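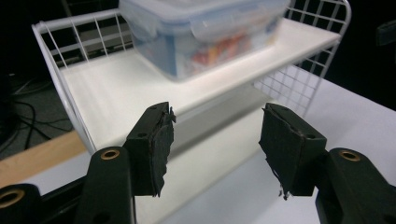
Wire shelf, upper level, with the plastic food container on it.

Thursday, 7:40 in the morning, coffee in hand

OK, starter notebook, continuing from the bottom of the last page where I ran out of room. Subject is still the rye sour and why Seleo keeps beating Boltier on flavor and losing on height. (For anyone new reading over my shoulder: those are our names for the two cultures. Seleo is the stiff one, Boltier is the runny one, and please do not ask Imelda where the names came from unless you have a free afternoon.)

Fed both last night right before I locked up. Boltier got equal parts flour and water by weight, Seleo got half as much water as flour, same as all week. I changed one thing only, which was the flour. We finally opened the Brosteck whole rye, and wow, it is thirsty! I had to work the Seleo dough with wet hands to get the last dry bits in, and even then it felt like modeling clay. Boltier just looked a bit thicker than usual, more like oatmeal than pancake batter.

This morning Boltier had clearly come up and gone back down, with a sticky ring on the glass way above where it's sitting now. So it peaked sometime in the night when I was asleep like a sensible person. Seleo was domed and still tight on top. I poked it and it sighed. Smell: Boltier is all green apple and a little nail polish, Seleo is closer to yogurt with something malty behind it, which I love and want in the bread.

Mixed two test doughs at 8:15, identical apart from the culture. 100 grams of starter in each, 20 percent of the flour as rye, the rest our normal bread flour, salt at the end. I didn't do the long rest before the salt this time. Sivaprasad thinks the rest is what's making the rye doughs go slack on us — his theory is the rye is busy chewing itself up while we stand there feeling virtuous — and I've been arguing with him since July, so fine, we test it.

10:30. Second fold done. Seleo dough has real strength, holds a corner when I pull it up. Boltier dough is softer but bubbly already. Not slack, though. One point to Sivaprasad, written here in ink, and he can come and initial it.

Noon. Forgot the third fold on both because the flour delivery came and the invoice number was wrong again (2897, for next time I have to call, they always want it and I never have it). Did it 25 minutes late. Both doughs got the same neglect so I'm calling the comparison still good.

1:50. Shaped. Boltier was ready, Seleo could've used longer, and I shaped it anyway so they'd go in the oven together. Writing this down because I know I'll look at the crumb later and forget that I rushed it. Next time: let each dough tell me, bake them separately, stop being so tidy about it.

4:30, out of the oven. Boltier loaf is taller, nice ear, paler than I wanted. Seleo loaf is lower and split along one side, so yes, underproofed, serves me right. Color on it is gorgeous, though, proper chestnut. Left them both alone to cool, which about killed me.

6:10, cut. Boltier: open and a little gummy right at the bottom crust. Sharp up front and then it just stops. Seleo: tight, a few tunnels near the split, but the taste goes on and on. Imelda had a slice with butter, then another slice "to be sure," and picked Seleo without knowing which was which. Sivaprasad picked Boltier and says we're both sentimental. Thái's, down the street, took the rest of the Boltier loaf for their soup and sent back a container of pickled daikon, so we came out ahead on that trade.

To try next:
Seleo again, same dough, with 5 percent more water in the final mix. The Brosteck can take it.
Longer first rise on Seleo, go by the look of it and ignore the clock.
Boltier fed later in the evening so I catch it near the top and not on the way down. That nail polish smell has to be from it sitting hungry.
A half-and-half loaf, some of each culture. Imelda's idea. I said it was cheating and she said it was lunch.

Also, somebody walked off with the small scale. I used the big one for the salt and it jumps around too much at that weight, so today's salt is a bit of a guess. Both loaves tasted fine to me. If you have the scale, put it back by the mixer please, and change the battery while you're at it.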